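**Ticket:** Breaker trips when guest bath outlet is in use
**Opened by:** Jeanine Hoekstra
**Date:** July 21, 2020
**Status:** Open, waiting on part

**Problem**

The ground fault breaker for the guest bath trips at random. It has done this since January, at first every few weeks and now almost every night. The breaker is a Driltora, position 14 in the hall panel. When it goes, the bath loses its outlet, the vanity light and the fan. Resetting works on the first try every time.

**Log**

Started with the obvious load. Unplugged the smart toilet and left it off for two nights. Breaker tripped anyway on the second night, so the toilet is not the only cause, if it is a cause at all.

Plugged the toilet back in and turned off the fan at the wall switch. No trips for six nights. Turned the fan back on and it tripped before morning.

Took the fan cover down. It is a Prenum unit, original to the house. There was lint packed around the motor and a brown stain on the housing where the duct comes in. Vacuumed it out and checked the wire nuts — all tight. Put it back together and it tripped again that night.

Checked the duct from the attic. The insulation sleeve has slipped off near the roof, so condensation may be running back down into the fan. Pushed the sleeve back on and taped it. Have not been able to confirm this is the source of the water.

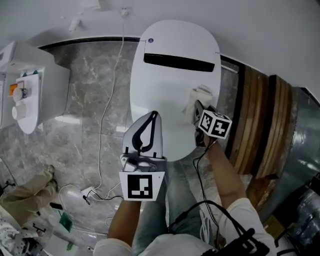 Guest bath, toilet lid closed, cord and plug adapter on the floor.

Also looked over the outlet. Faceplate is not cracked and there are no burn marks. Pulled the receptacle forward with the breaker off and found no loose screws. Put it back as it was.

**Called Pulteo support**

They look after the panel. The tech said a worn fan motor can leak enough current to ground to trip this type of breaker, and that swapping the breaker first would be a waste of money. He asked for the model number off the fan label. Sent it.

**Next steps**

- Replacement motor ordered from Bachmann. No ship date yet.
- Fan stays off at the switch until then. Leave the window open after showers.
- If it still trips with the new motor, Pulteo will come out and test the circuit.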